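Brillov Robotics Club Opens Tabletop Pushing Challenge to Area Schools

ONGART, 2020-06-26 – The Brillov Robotics Club has opened its Tabletop Pushing Challenge to student teams from outside the club. Registration is free, and 30 team places are available.

The challenge grew out of a class project that started in April. Students were asked to write a program that moves small colored blocks across a board using a robot arm fitted with a plain rod. The arm has no fingers and cannot pick anything up, so every block has to be pushed into place.

Teams are given a written goal before each run, such as bringing all the blue pieces together or moving a cylinder away from the rest. They may use any programming language the club's control computer supports. A run lasts 40 seconds and is scored on how close the blocks end up to the goal.
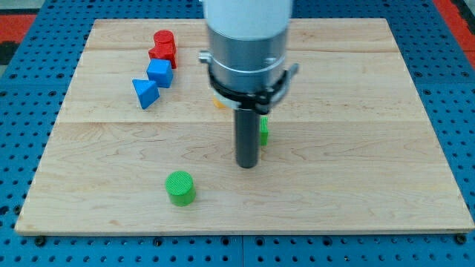
Shape matters as much as color. A cube pushed on one side will usually slide straight, while a cylinder can slip around the tip and end up somewhere else. Club members have logged 3824 practice runs so far, and 1597 of those met the goal. The full log, including the failed runs, will be shared with every registered team.

Teams that do not have a robot of their own can test their code in Tikley, a simulator written by club members over the past year. It runs on an ordinary laptop. Finished programs are sent to the club and run on the arm there – students do not need to travel to take part.

The challenge is supported by Zareo, an Ongart machine shop that made the mounting parts for the arm and will supply prizes for the top teams.

Teams may have two to five members, and each needs an adult contact. Rules, the practice log and the registration form are available on the Brillov Robotics Club website.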